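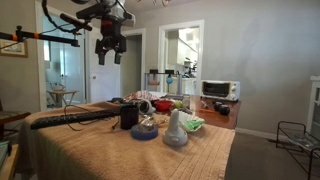 4. Objects on the covered table

4.1 Unit of analysis

The inventory method described in Section 3 treats a table as a set of objects resting on one horizontal surface. Applied to the dining tables in the Fletetier households, this assumption failed early. A dining table in daily use is seldom a single surface. It carries cloths, plates, lids, trays and boxes, and each of these can hold other things. An object resting on a plate that rests on a towel that rests on a table has three supports below it, and the coder has to decide which one to record.

We therefore changed the unit of analysis from the object to the support pair, meaning one object together with whatever is directly under it. A cup on bare wood is one pair. A cup on a saucer on bare wood is two pairs. The change makes the coding slower, and it makes the resulting lists longer than the older lists collected with the Povlow sheet, which recorded only the room, the piece of furniture and the object. Comparisons with that material in Section 6 are limited to object names for this reason.

The sample for this section consists of 22 tables. Kitchen counters, desks and open shelves were excluded even where they were used for the same purposes as the table. Tables pushed together were coded as one table when a person seated at one could reach the other, and otherwise as two. Changes in surface material within one coded table were noted but did not open a new record.

4.2 Covers

A cover is any textile or sheet spread flat enough that objects can stand on it. Tablecloths, bath towels, dish towels and place mats all qualify. A cloth that is bunched, folded or draped over something else is coded as an object. The distinction rests on the state of the cloth at the time of coding and ignores its usual purpose, so that a bath towel spread over a table is a cover and a tablecloth folded on a chair is an object.

Partial covers raised more difficulties than full ones. Where a towel covers only part of the table, its edge divides the tabletop into two areas, and respondents in 6 of the 22 interviews referred to these areas with separate words, most often "the towel" and "the table," as though the towel were a piece of furniture of its own. When asked where an item was kept, they gave the cover before they gave the room. We retained this usage in the coding. Each record now has a field for covered or bare, filled in before the object name.

Items lying across the edge of a cover belong to both areas. Hashemi's rule, which assigns such an item to the area holding its heavier end, could not be applied without lifting things, and the coders were not permitted to do so. We assign a third value, "edge," and leave the matter there. Long, flat articles are overrepresented in this group, as would be expected from their dimensions, and hand-held electronic devices are also frequent in it.

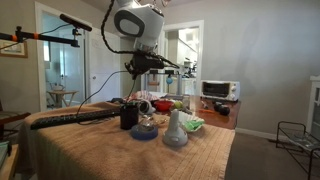 Figure 3. Table group in the Fletetier dining room. On the towel: keyboard, black cylindrical cup, blue painter's tape with a small clear glass bowl resting on it, spray bottle head. Right: toaster oven on the wooden-topped section.

4.3 Nested and stacked items

Figure 3 contains the configuration that gave the most trouble to coders in the first round. The roll of tape is an object in the ordinary sense and would be listed as one on any earlier sheet. With a small glass bowl on top of it, it is also a support. Of the coders who worked independently on this record, one listed the tape as an object and omitted the bowl, one listed the bowl and described the tape as its stand, and one listed both without noting any relation between them. None of these entries is wrong under the instructions as they were first written.

The revised instructions require two entries: tape on towel, bowl on tape. The same applies to the white plate with the crumpled green item on it, entered as plate on towel, green item on plate. The contents field for the second entry reads "unidentified, green, soft?" and was not resolved further. Coders were told to prefer a plain description of color and condition to a guess at function, and to use a question mark where even the description was in doubt. A record with several question marks is more useful at the comparison stage than one in which a cloth has been confidently entered as a sponge.

Containers lying on their sides were entered under the same name as upright ones, with the position added. The mug behind the central group in Figure 3 is an instance. Position was introduced late, after the Dolano pilot, when it became clear that an overturned mug and an upright mug had been given equal weight as possible containers. An overturned mug can contain something but does not support anything in the sense used here, and it was removed from the list of supports.

Separated parts form a last group. A spray bottle head standing apart from its bottle is complete in itself as far as the sheet is concerned, but respondents tended to name the whole product when describing the part. We enter the part only. The bottle is not inferred. Lids, caps, chargers without their devices and single batteries were handled in the same manner, and the practice lowers the number of household cleaning products recorded on tables by a noticeable margin relative to the Povlow lists.

4.4 Category mixing

Each object was assigned to one of 7 categories: tableware, food, food preparation, cleaning, office and computing, tools and repair, and other. The last category takes in toys, ornaments, sports articles and medicines. It is heterogeneous by design, and no claims are made about it as a group.

Mixing was measured by neighbor pairs. Two objects are neighbors when no third object lies between them and the gap is smaller than the wider of the two. On tables reserved for eating, most neighbors fall in the same category. On shared tables the proportion drops, and it drops further on the covered area than on the bare one. The cup and the keyboard in Figure 3 are a typical cross-category pair: the black cup stands just past the end of the keyboard, tableware next to computing, with a repair material directly in front of the cup.

It would be easy to read such groups as disorder. The interviews do not fully support this. Several respondents could say where each article on the towel was without looking at it, while being unable to do the same for the contents of a nearby drawer. Others could not. We found no relation between the degree of mixing and the accuracy of recall, although the number of tables is too small for the absence of a relation to mean very much.

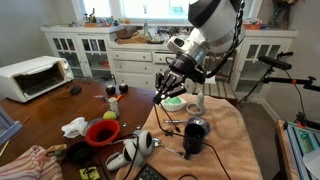 Karine Desjardins

4.5 Fixed appliances and the rest of the room

A toaster oven on a dining table changes the arrangement of everything near it. It is heavy, it needs a power outlet, and its door needs a clear strip in front. In the records it functions as a fixed point. Respondents located other articles by reference to it ("in front of the oven," "the oven end") even when a larger piece of furniture was closer. We coded it as an appliance on bare wood throughout, and entered the objects in front of it as a separate row.

The row is worth some attention. The strip in front of an appliance door is often supposed to stay free, and the instructions initially told coders to expect this. In the dining room record it was occupied. One entry, from the view along the wooden side of the table, reads "computer mouse, black, in front of toaster oven." Two small dark round objects farther along the table were entered by one coder as apples and by another as balls; the agreed entry is "dark, round, small." They remain in the category of other, and moving them to food would not alter any of the totals in Table 5.

The tennis ball was uncontroversial. So was the small white pill bottle, which was coded as medicine without any attempt to establish its contents. Spoons were more awkward. A spoon resting on a small round metal lid and a spoon lying directly on the towel are the same object in two support pairs, and a tally by object name merges them. Under the pair method the first is tableware on lid and the second tableware on cover. The white figurine on its ring-shaped dish was handled likewise, as ornament on dish, with the dish entered separately on the towel.

Storage outside the table was recorded only in outline. The built-in cabinet along the back wall has glass-paned doors, a column of drawers and a countertop, and the countertop was itself in use as a surface, holding small toys at one side and a folded brown cloth near the middle. Closed storage within a few steps did not, in this sample, go together with emptier tables. The point was raised by Hashemi in connection with kitchens and seems to hold for dining rooms as well — at least where the cabinet counter has already filled up.

4.6 Agreement between coders

All 22 tables were coded a second time in May by a person who had not seen the first set of sheets. Agreement was high for object names and for the covered or bare field. It was lower for supports, and lowest for the value "edge," where the second coder used it more freely. The disagreements cluster on soft items: crumpled cloths, rumpled cloths partly under other things, and wrappers. A crumpled cloth has no obvious base, and whether it rests on the towel or on the folded cloth next to it depends on how closely the coder looks.

Disagreements were settled by discussion where possible and otherwise entered as missing. Missing support values were not imputed. The counts by category in Section 5 use the settled entries, and the neighbor measure uses only pairs in which both supports are known.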